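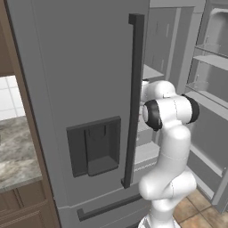 **Course handout 4: Turn order and resource pacing in mobile strategy games**
Instructor: Tove Holst. Seminar leader: Arnulfo Tamayo
Session date: 14/11/2018

The previous handout dealt with map size. The present one concerns the length of a turn and the rate at which players receive resources. Students should read it before the seminar and bring their own notes on *Heneo*, the practice title used throughout the term.

## 1. Simultaneous and alternating turns

In an alternating system, one player completes all moves before the next begins. The rules are easy to learn, but waiting time grows with each added player. In a simultaneous system, all orders are entered first and then resolved together. Conflicts over the same tile must be settled by a fixed rule, and the rule must be shown to the player before orders are confirmed.

## 2. Income per turn

*Heneo* starts each player with 100 gold and pays 22 gold per turn. A basic unit costs 19 gold, so a player who builds one unit every turn saves 3 gold per turn – enough for one extra unit after seven turns, with the opening reserve left untouched.

## 3. Session length

Phone players often stop in the middle of a match. A saved game should therefore record:

- the current turn and active player
- orders entered but not yet confirmed
- the state of the random number generator

Omitting the last item allows a player to reload until a battle goes well. Jhosep Inga's term paper on this problem is available in the course folder.

## 4. Assignment

Working in pairs, change the income value in the *Heneo* rules file and play two full matches. Submit a table of gold held at the end of each turn, with one page of comment. State which turn system was used.

Questions about the rules file should be sent to Shakuntala Singhal. Pairs without a test phone may reserve one through Mohammed-Awal Quaye.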